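Csonka wrestling

Csonka is a jacket wrestling style practised mainly in the Musevgate district, where it is taught in clubs and at an annual open meet. It is related to other belt and jacket styles in its use of fixed grips, but differs from most of them in allowing a bout to continue on the knees. Strikes, chokes and joint locks are not permitted.

Rules

A bout is held on a square mat with sides of 9 metres. Both wrestlers wear a short canvas jacket and a woven belt, one in grey and the other in white. They begin standing, each with one hand on the opponent's belt and the other on the sleeve. The belt hand may not be released until the referee calls the second phase, after which either wrestler may change grip freely.

A throw that lands the opponent flat on the back ends the bout. A fall to the side or to one hip scores points, and the bout goes on from the kneeling position for up to 30 seconds before both are brought back to their feet. Stepping off the mat costs a point the second time it happens. If scores are level at the end, the wrestler with fewer cautions is the winner.
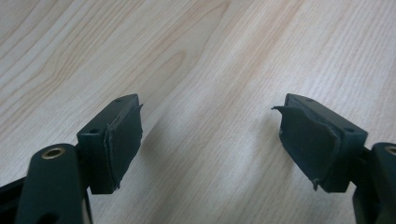 Grading in Csonka is done by sash rather than by belt colour, as the belt is part of the grip. There are five sashes, and juniors use the same order as adults with a narrower cloth. The fourth sash is dark green, close to black, much the colour of the two gripper fingers over the tabletop, and is usually the first a wrestler can hold while coaching a class. Tests are taken in front of two graded coaches from different clubs. The candidate shows the set throws on both sides, then wrestles three short bouts against partners of similar weight.

The Musevgate Open

The main competition is the Musevgate Open, held each September over two days. Entry is limited to 800 wrestlers across all age groups, and the indoor arena seats 1000. The first day is given over to junior and novice divisions, while the sash divisions are held on the second. Team bouts were added later and are wrestled five a side, with the order of each team kept sealed until the draw.

Clubs

The two oldest clubs are Tarkon and Skanine. Tarkon wrestlers are known for hip throws from a high belt grip, while Skanine favours foot sweeps and a lower stance. Both clubs run beginner classes through the winter and share a referees' course. A revised rule book, which shortens the kneeling phase for juniors, takes effect in October 2026.

See also

Belt wrestling
Jacket wrestling
Grading systems in martial arts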